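Programs > Workplace Automation > Grantee Reports > Talunard Kitchens

Overview Grantees Reports Budget Forms Contact

Progress Report 2: Utensil Handling at the Talunard Central Kitchen
Submitted to the Ondgate Fund for Work and Technology
Reporting period ending in March

1. Where the project stands

The grant pays for two things: a robot cell that sorts and racks serving utensils after the dishwasher, and the retraining of the people who do that job by hand today. Susell is building the cell. Talunard runs the kitchen and employs the staff. The cell is not yet installed. Delivery was planned for this period and has moved back by one quarter. The training side is on schedule.

The kitchen sends out meals to schools and care homes, and the utensils come back mixed in tubs. On a normal day the clean end of the dishwasher handles around 1000 pieces. Ladles and tongs are easy to tell apart. Slotted spoons and solid spoons of the same length are the slow part, and they are also what the receiving kitchens complain about when the wrong ones are packed.

2. Work done by Susell

Susell has been teaching the system from human demonstrations. An operator picks up and moves utensils with hand-held grippers, and the recordings are used to train the software. The target for this period was 300 usable demonstrations. Susell delivered 173. The shortfall has two causes. The first set of finger pads slipped on thin plastic handles and had to be replaced, and the recordings made with them were thrown out. Also, the two dish room workers who were to take part could only be released for half the hours we had promised. That was our error. We had not budgeted for cover on the early shift and have now done so.

The two workers were useful beyond the recordings. They pointed out that a slotted spoon should be taken by the end of the handle and turned head up, so it can be checked for food in the holes before it is racked. Susell had planned to grip near the middle. The plan was changed. 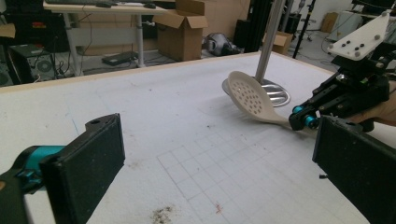 Demonstrations with metal utensils start next. Susell expects these to be harder on account of glare and weight, and has asked us to send worn pieces as well as new ones. We have set aside a tub for this.

3. Changes for staff

No jobs are being cut under this grant, and that condition is written into the agreement with Aravena, the staffing agency that supplies part of the dish room crew. What will change is the content of the job. The clean end now takes a full position on each shift. Once the cell is running, that person will load tubs, clear jams, pull rejected pieces and do the final check before packing.

Staff have raised the following in shift meetings:

- Pay. The new duties are closer to a machine operator grade. A regrade has been requested and is not settled.
- Pace. Several people are worried that the cell will set the speed. We have agreed that the person on shift can pause it without asking a supervisor.
- Wrists. Sore wrists and hands are the most common complaint at the clean end, and most staff there are in favor of the cell for that reason.
- Agency workers. They were left out of the first training session and have been included since.

4. Next period

Complete the remaining demonstrations. Finish the floor drain and power work. Run the cell at Susell for one week with our own tubs before it is shipped. Settle the regrade before the cell goes live. We ask that the second equipment payment be held until that week is complete. No change to the total budget is requested.

Contact the grants office | Copyright Ondgate Fund | Back to top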